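Punel Approach
Planning and review software for two-finger grippers
Version 2 | Sold and supported by Nunon

Overview | Functions | Requirements | Licences | Support

Punel Approach is a desktop program for teams who record hand-held gripper demonstrations and want to use them for a robot arm. It takes the video and the finger-width signal, finds the moments where the fingers are open and moving towards a target, and proposes an approach path that your arm controller can follow. The operator looks at the proposal, corrects it if needed, and exports it.

The program was first written for the test kitchen at Sangkhawat, where household articles in pale or transparent plastic gave many wrong results with our older tool. It is now used for table-top work of every kind: sorting, putting away, packing and simple kitting.

What it does

Approach works on the part of a demonstration before contact. In our experience this is the part which receives the least attention during labelling, and many failed grasps begin there. The fingers are already open, but the path is too low, or it comes from the wrong side, or the opening is not wide enough for the rim of a container.

For each recording the program marks an "open phase". Inside this phase it estimates four values: finger opening, height of the fingertips above the work surface, direction to the target, and free space between the fingertips and the target. The values are shown on a time line under the video. You can drag the start and the end of the phase with the mouse, and the values are calculated again immediately.
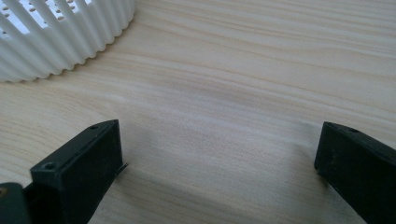
Open phase on a wood-grain tabletop. The fingers are apart, with a white perforated basket ahead and to the left.

Surfaces with a strong pattern are a known difficulty for this type of software. Wood grain makes long soft lines, and a simple edge detector will take them for the edge of an object. Approach learns the pattern of the surface from the first 12 images of a recording and lowers its weight afterwards. If the surface changes during the recording, for example when a mat is put down, please use the command "Learn surface again" at the image where the change happens.

White ribbed containers are a second difficulty. The ribs and the holes repeat, and the matching step can slip by one rib to the side. For this we have added the option "Repeating texture" in the target settings. It makes the calculation slower, but the position of the target is more stable. The option is off in a new project.

Targets at the border of the view

A target does not need to be fully visible. When only a part of it is inside the view, Approach fits a curve to the visible outline and gives a confidence value together with the direction. Below the limit which you have set, the path is drawn as a dashed line and it is not exported without confirmation. We recommend to leave the limit at its default value until you have reviewed one complete batch.

Finger mask

Dark gripper fingers occupy a considerable part of a wrist view, and they must not be taken for obstacles. The finger mask is drawn once for each gripper and saved in the gripper profile. Small parts such as screws, pins and cable ends should be included in the mask. If you change the fingertips or turn the camera, make a new profile. Do not edit the old one, as recordings already processed will still refer to it.

A short video about the mask, prepared by Waraporn Sriwong, is available in the customer area.

Functions in version 2

Automatic detection of the open phase
Surface learning for patterned tabletops
Option for repeating textures
Direction estimate for partly visible targets
Gripper profiles with finger mask
Batch review with keyboard shortcuts
Export of the path as plain text table or through the Jisholm connector
Change log for each recording, with the name of the reviewer

Requirements

Processor: 64-bit, eight cores recommended
Memory: 16 GB, or 32 GB if you use batch review
Graphics card: recommended, not necessary for review only
Disk: 7 GB for the program and the standard profiles
Video: constant frame rate, colour
Signal: finger width with time stamp, one file per recording
Maximum batch: 128 recordings

Batches which are larger than this are divided automatically during import. The order of the recordings is kept.

What it does not do

Approach does not control the arm directly and it is not a safety function. The exported path must be checked by your own controller for joint limits and collisions. The program also does not plan the grasp itself. It stops at the point where the fingertips reach the target, and from there your grasp planner should take over.

Transparent targets on a white surface are not supported in this version. We are working on it and hope to have a first test version in March.

From a customer

"We had many recordings with good grasps and bad approaches, and we could not see the difference in a table of numbers. With the time line my colleagues found the low paths in one afternoon. I would still like to have a second window for comparing two recordings, and I have asked for this."
Brian Laizer, laboratory manager

Licences

Single seat: one named user, one computer, updates for one year.
Team: up to seven named users, common gripper profiles, updates for one year.
Review only: opening, correcting and commenting, without export. Free of charge for customers with a team licence.

A trial licence is valid for 12 working days and contains all functions. Projects made during the trial can be opened later with any paid licence. Prices are sent on request, please write to us which licence you need and in which country it will be used.

Changing from version 1

Projects from version 1 can be opened directly. The finger masks are converted, but please look at them once before you start a batch, especially if they were drawn with the old brush tool. Surface patterns are not converted and will be learned again at first opening. This takes roughly two minutes for a normal project.

Support

Questions about installation and licences: Chanida Rungrueang
Questions about gripper profiles and export: Kamonchanok Mahawong
Training at your site or online: Orathai Chaimongkol

Please send the change log of the recording together with your question. It can be saved from the Help menu.

Page last updated 10/19/22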